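Dead Time

The planner at Drikside had a constant in it called SETTLE_MS, and the constant was 269. There was no comment on the line. The commit that introduced it was four years old and its message was "tune."

Rosaura Espinoza found it in April, on her second week, while she was looking for something else. The complaint she had been given was that bin picks at the Pradusitz cell took longer than the same picks in the simulator. The motion was the same length in both. The trajectories matched to the millimeter. The difference was all in the gaps, and the gaps were all the same size.

She set the constant to zero on a branch and ran it.

The first pick failed. The arm reached its pre-grasp pose, the perception node returned a pose for a block, and the fingers closed on the place where the block had been in some earlier picture. The second pick failed the same way. She put the constant back and both picks worked.

She wrote in the log: "Settle time is not for settling."

By four in the afternoon she had a theory. The arm's joint states came over one clock and the depth images came over another. Somebody had once synchronized the two, and the synchronization daemon had been dropped when the cell moved to the new base image. Without it the image clock drifted behind. The transform lookup, asked for the arm's position at the time of the image, politely returned the nearest thing it had. While the arm was moving, the nearest thing was wrong. If the arm stood still long enough, every answer in the buffer was the same answer, and the error disappeared.

She had inherited a wait that let the buffer fill with identical numbers.

The Ustemia library had a function for this. It refused to return a transform when the time difference exceeded a tolerance, and raised an exception. In the Drikside code the exception was caught on the next line and passed. She removed the catch. The planner then stopped on every pick, with a stack trace, which she considered an improvement. She reinstalled the daemon, restarted both drivers, and watched the offset come down from 74 milliseconds to 6 and stay there.

After that she took the constant down in steps. At 100 the picks worked. At 50 they worked. At 19 the fingers still closed where they should, and the controller's own following error was now the larger number. She left it at 19 and gave it a comment three lines long, with the date and her initials.

The mixed bin came last. It was the case the old code had handled worst: soft things against hard things, one on top of another, and a segmentation network that liked to merge neighbors. She loaded the branch, cleared the planning scene, and set the grasp ranking to prefer whatever had the least overlap. The ranking put the green block first and the red-orange package second. The ball, with everything touching it, went to the end of the list.

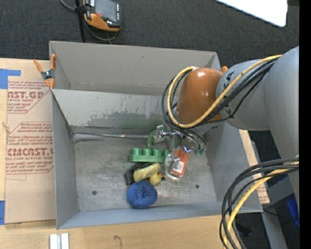 Amegashie wanted to know why she hadn't just filtered the timestamps in software and left the base image alone, as the last two people had. A filter would have been a one-line change, and the base image belonged to another team, who would now have to be told.

She said the last two people had each added a filter. She had found both of them. One corrected for a delay and the other corrected for the first one.

There was a pause on the call.

"Are they still in?" Amegashie asked.

"One is. The tests depend on it."

She opened the test file while they talked. It had been written against recorded data from before the move, with the bad offset baked into every message, and it passed only if the filter was there to take the offset out again. With the filter gone it failed in eleven places. She began re-recording the data, one bag file at a time, and renamed the old ones so that the suffix said what was wrong with them.

The merge request went up at 6:40 in the evening. The description gave the cause, the offset before and after, and the name of the daemon. Under "Risk" she wrote that if the daemon died again the planner would halt.

Amegashie approved it with one comment, asking her to spell out "halt."

She changed it to "stop and say why," and pushed again.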